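Guest FAQ, Stisitz Rooms, Wimville

Quick answers, we update this when we can. Last big tidy up was August.

When is check in?
From 2 pm. Earlier if the room's ready, call first.

Can I do laundry?
Yes, machines on the Ventura Street side. Tokens at the desk. Soap not included, sorry. 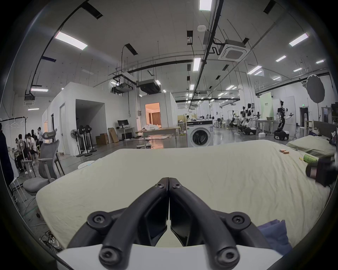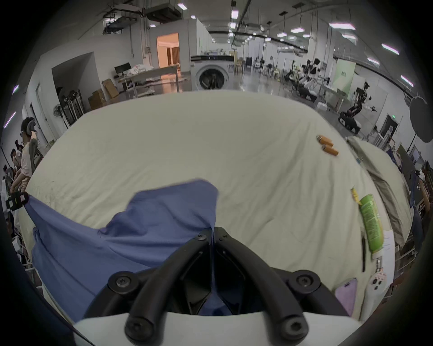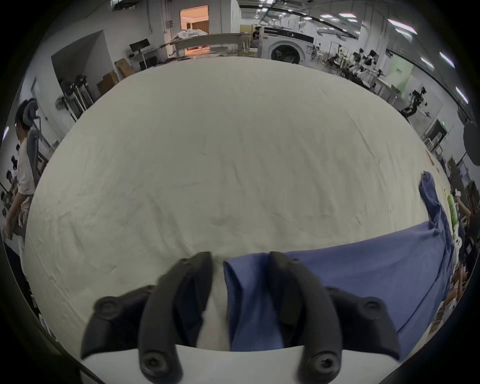
Last load in by 9 pm please. Dryer runs hot so no wool. Stuff left overnight goes on the shelf by the door, check there before you ask us.

Do you change the sheets?
Weekly on long stays. Want it sooner, leave a note at the desk. Extra pillows free, just ask.

Is there a deposit?
600 for stays over a month. Back to you within 2 weeks, less any damage. Short stays no deposit.

Pets?
Small dogs ok, ground floor only. Tell us when you book, not at teh door.

Parking?
Behind the building, first come. Street is permit only after 6 and they do tow.

How do I get to Lultuvau?
Bus from the corner, every half hour till late. Buy tickets on board, exact change.

Lost key?
Call the desk, any hour. We charge for the new lock if its not found by check out.

Contact: front desk, Stisitz Rooms, Wimville | Copyright Stisitz Rooms | Back to top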